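Sitent Introduces Low-Temperature Drying Cycle Guidance for Woven Cotton Garments

GIRCOMBE, May. Sitent, a supplier of garment care equipment and care labeling services, has released revised guidance on the drying and finishing of woven cotton shirts at home. The guidance replaces the company's earlier leaflet and applies to shirts, blouses and light overshirts made from plain weave, poplin, oxford and chambray cloth. It does not apply to knitwear, coated fabrics or garments with fused panels other than the collar and cuffs.

The revision follows a wear and wash trial carried out at the company's test laundry in Gircombe. In the trial, 221 shirts were washed and dried under controlled conditions for 20 complete cycles each. Shirts were measured at the collar, chest, sleeve and back length before the first wash and again after every fifth cycle. Seam puckering was graded against a fixed set of reference samples under the same lamp throughout.

Main findings

Most of the change in length took place in the first 5 cycles. After that point, measurements moved very little, provided the shirts were taken from the dryer while still slightly damp and finished flat or on a hanger. Shirts left in the drum until fully dry continued to lose length at the sleeve through the end of the trial.

Collar distortion was linked more closely to handling than to temperature. Shirts that were left folded at the collar while damp took a crease along the stand, and pressing did not fully remove it in later cycles. Shirts that were opened out within a few minutes of leaving the drum did not show the same fault. 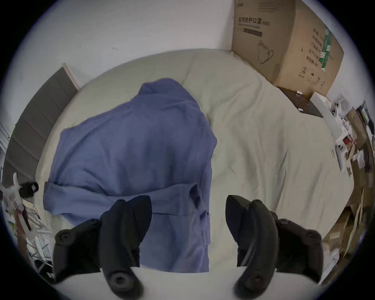 Button plackets gave the widest spread of results. The placket is made of several layers of cloth and a strip of interlining, and these layers do not shrink at the same rate. Where the outer cloth shrinks less than the interlining, the front edge ripples. The revised guidance asks users to fasten the top button and every second button below it before drying on a hanger, and to smooth the placket downward by hand, without pulling.

Cuffs should be unbuttoned for washing and drying. A fastened cuff holds water at the overlap and dries later than the rest of the sleeve, which leads many users to run a longer cycle than the shirt needs.

Changes from the previous leaflet

The earlier leaflet gave a single drying time for all cotton shirts. That figure has been withdrawn. Drying time depends on load size, spin speed and cloth weight, and a single figure was found to cause overdrying in small loads. Users are now advised to set the dryer to its low heat program, check the load before the program ends, and remove shirts when the side seams are damp and the body cloth is not.

The recommended load has been reduced to 7 shirts in a full-size dryer. Larger loads dried unevenly in the trial, with the shirts at the center of the load still wet when those at the outside were ready for finishing.

Advice on spin speed is unchanged. A medium spin remains suitable for poplin and chambray. Oxford cloth may be spun faster.

A new section covers drying without a machine. It recommends a wide-shouldered hanger in a room with moving air, kept clear of direct heat. Drying against a radiator or panel heater is not recommended, as one side of the garment dries well ahead of the other and the difference sets as a twist in the side seam. Where a garment has to be dried flat, it should be turned once and laid on a surface that does not hold moisture.

Folding and storage

The guidance also covers folding, which the earlier leaflet left out. Shirts should be fully dry before they are folded. The laundry staff used a three-part fold with the sleeves laid straight down the back, and this gave fewer visible creases across the chest than a half fold. Stacks should be kept low. Heavy stacks press a line into the lower garments within a short time, and dark or mid-tone dyed cloth shows this line more clearly than white.

"We had been telling people how long to dry a shirt when we should have been telling them when to stop," said Tuncay Eren of Sitent. "The new text is longer than the old one. We tested the wording as well as the method, and the version with more checks in it gave more consistent results."
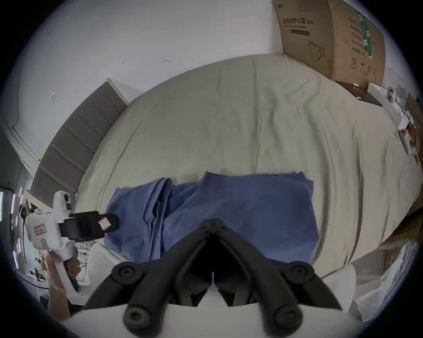

Adeel Satti, who was sent the guidance in draft, questioned whether households would check a load partway through a cycle, and asked that the advice on damp removal be moved to the first page. The change was made. Satti also noted that many dryers do not label their low heat program clearly, and that the leaflet should describe the setting in words as well as by symbol. A short table of common program names has been added for that purpose.

Availability

The guidance is issued as a printed leaflet and as a text file for use by garment makers on their own packaging. Risen will include the leaflet with its woven shirt range, starting with the fall deliveries. Palaniappan will carry a shortened version on the inside of its shirt boxes.

Garment makers may reproduce the text without charge if it is not altered. Requests to adapt it for other fabrics should be sent to Sitent with a cloth sample and the fiber content. Linen and cotton-linen blends are not covered at present. A separate trial on these cloths is in preparation, and its results will be issued as a supplement.

The full measurement tables, including the grading sheets for seam puckering, can be requested from the test laundry in Gircombe.

About Sitent

Sitent supplies finishing equipment, care labels and wash testing to makers of woven garments. Its offices and test laundry are in Gircombe.

Media inquiries: Sitent press desk, Gircombe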